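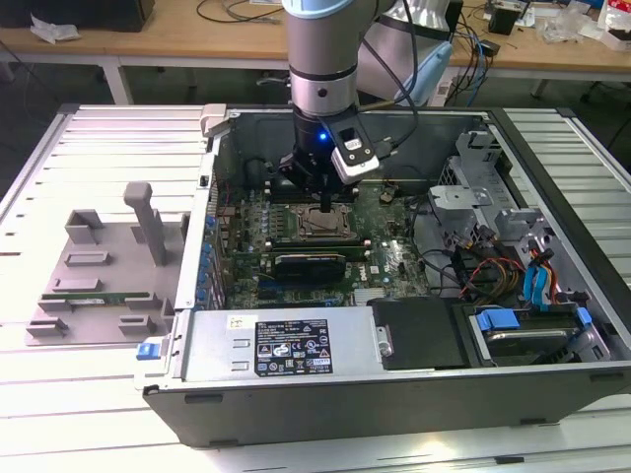
A reader of the December newsletter asked whether you need to have taken a computer apart before to join the Trorosby repair bench, and the short reply from the desk was no. A second reader, who came to the bench last year, wrote in to add that she had never held a screwdriver for anything smaller than a bed and was replacing memory by her third visit.

Call for participants: Trorosby repair bench, spring round

Gristora is looking for people to take part in the next round of the Trorosby repair bench. The bench takes in used desktop computers from households and offices, checks them, replaces parts where it makes sense, and passes them on to families and students who have asked for one. There are 596 requests on the list now.

What you would do

You would work in pairs at a table. Most visits are spent opening cases, cleaning out dust, testing memory and power supplies, and writing down what was found on the intake sheet. The sheet matters as much as the repair, so please write clearly. Drives are wiped in a separate room by staff and participants do not handle them before that is done.

Last year the bench took in 1547 machines. Many were office towers of the same few models, so spare parts from one often fit the next. We hope to take in around 2000 this year.

What we ask

You should be 16 or older. You should be able to come for at least six sessions of three hours each, and to lift a desktop tower from a shelf to a table. If lifting is a problem, tell us and we will put you on testing or paperwork. You do not need your own tools. Long sleeves get in the way — short or rolled is better.

What you get

The places are unpaid. Bus fare within Trorosby is paid back at the end of each session if you keep the ticket. Tea, coffee and a sandwich are provided. People who finish six sessions can take the Kermani basic hardware test free of charge, and may choose one repaired computer to keep.

There are 70 places in this round. Half are held for people who have not taken part before. Sessions run in the mornings and in the evenings, and you can mix the two.

How to apply

Write to the Gristora front desk or fill in the paper form at the Trurkia building, ground floor. Give your name, your age, a phone number and the times you can come. A few lines on why you want to join are welcome but not required. Applications close on 3/20/20. Everyone who applies gets an answer, and those without a place are put on the list for the next round unless they ask us not to.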